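16 March 2022

Clock bench, second day on the Rieger wall clock

Continued from yesterday. The movement is now fully apart. Mainspring barrel is closed still, I will open it only when Ciarán Rafferty is back with the spring winder. I do not want to take the spring out by hand again, my thumb remembers the last time.

State of the parts before cleaning: old oil went green and sticky around all the pivots on the back plate, less on the front plate. Somebody has oiled this clock many times without taking it apart. There are punch marks around two of the pivot holes on the back plate, an old way to close a worn hole. It is ugly but I leave them visible, I will only bush from the inside.

Wear, going up the train:
Barrel arbor, front hole: good. Back hole: a little oval, acceptable.
Second wheel, back hole: clearly oval toward the barrel side. Needs bush.
Third wheel, both holes: good after pegging out.
Escape wheel, back hole: oval. Needs bush. Front hole good.
Pallet arbor: pivots have a groove, can be polished. Pallet faces have two small pits where the escape teeth land. I can move the pallets a little on the arbor so the teeth land on fresh steel. Ask Ciarán if he agrees, he did the same on the Prineck clock in July and it still runs well.

Cleaning: plates and wheels went in the ammonia solution for 20 minutes, then rinse, then second rinse, then dried in warm sawdust. The sawdust is nearly finished and what is left has too much dust in it. I had to brush every pinion afterwards with the stiff brush. For next time we should sieve it or buy new.

The solution from Umden smells stronger than the old one and it works faster. I would take the brass out at 15 minutes. The third wheel came out a bit dull and I had to go over it with chalk on the brush. No harm, but I was not happy.

Pivot polishing: second wheel pivot took most of the morning. Burnisher first, then a soft finish with the felt. The groove is gone and I lost very little diameter. For the escape pivot I was more careful and stopped when there was still a very faint line. I can feel nothing with the fingernail. I think it is enough.

Bushing: second wheel hole done. I broached from inside, pressed the bush, then opened it until the pivot leaned a small amount to every side. First bush was spoiled because I opened it too far, my own fault, I was talking at the same time. Second one is good. The escape hole is for tomorrow, with better light.

Pendulum question. The customer says the clock was losing time all winter. Before taking it apart I counted the beat for five minutes with the rating nut as it came, and it was slow by a small but steady amount. I count the train for 62 beats per minute. The nut was already near the top of its thread, so there is not much left to raise. The suspension spring looks like a replacement and I suspect it is too long. I compared it with the one in the Purnis catalog and theirs is shorter for this size of movement. I ordered two. If I am wrong we keep them for stock.

Case: the bottom glass is loose because the putty is gone on the left. Door hinge needs one screw. Do not use a new bright screw, there are old ones in the tin under the lathe.

Small parts. The customer asked that all original screws go back where they were, also the ones that do not match, so they must be kept separate until assembly. Taper pins I will replace, they are all bent. Please do not mix anything with the parts from the other clocks!

To do:
Open barrel with Ciarán, inspect spring, grease.
Bush escape wheel back hole.
Polish pallet arbor, decide about moving the pallets.
Trial assembly of train only, without pallets, check it spins down freely.
Reply to the customer. I estimated 200 for the work and this is still correct if the mainspring is good. If it is set or cracked, add 70 and ask first.
New sawdust.

Stopped at half past five. Plates are wrapped in tissue in the top drawer, back plate underneath. 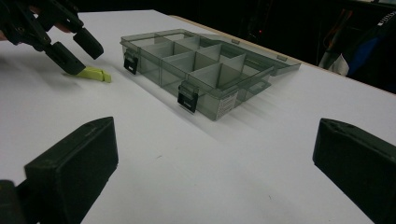
Clear gray divider box with two black latches, lid open.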